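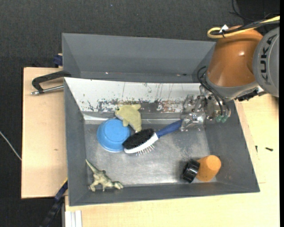

Hurthorpe swap shed to reopen in March with twice the floor space

Great news for anyone who has ever squeezed sideways past the bookshelves at the Hurthorpe swap shed: the place is getting bigger! Council signed off on the extension on 18th January, and the doors will be open again in March.

The shed has been running out of the old wool store on Ostley Road, a stone building put up in 1850 that most of us drove past for years without a second glance. Locals drop off household bits and pieces they no longer need, and anyone can take home up to 5 items a visit without paying a cent. Toys, kitchen gear and books go fastest. Jigsaws are a gamble, but a fun one.

Until now everything has been crammed into the front room. The new plan opens up the loading bay behind it, which has a proper roof, decent light and a wide door for prams and wheelchairs. There will be a separate corner for kids' things and a long bench for sorting, and the books finally get a wall of their own - with the crime novels in alphabetical order, we're promised.

Coordinator Inna Maksymiv is over the moon. "We had 399 households through last year, and on wet mornings it felt like they'd all come at once," she said. "I can't wait to see people with room to have a good rummage."

Helju Koppel will be running the mending table, which moves inside from the verandah. She'll take on torn seams, missing buttons and wobbly chair legs, and she's keen to teach as well, so bring along that jumper you've been meaning to fix and have a go yourself. Tea is on, and there are usually biscuits if you get in early.

Drop-offs are on hold while the floor is being done. Please hang on to your donations at home and don't leave bags at the gate, as the possums have already been through one lot. Once the shed is open again, clean toys, crockery, linen and small garden tools are all welcome. Mattresses, car seats and anything that plugs in still need to go to the Ostley transfer station.

Opening hours will be posted on the shed noticeboard and in the library window.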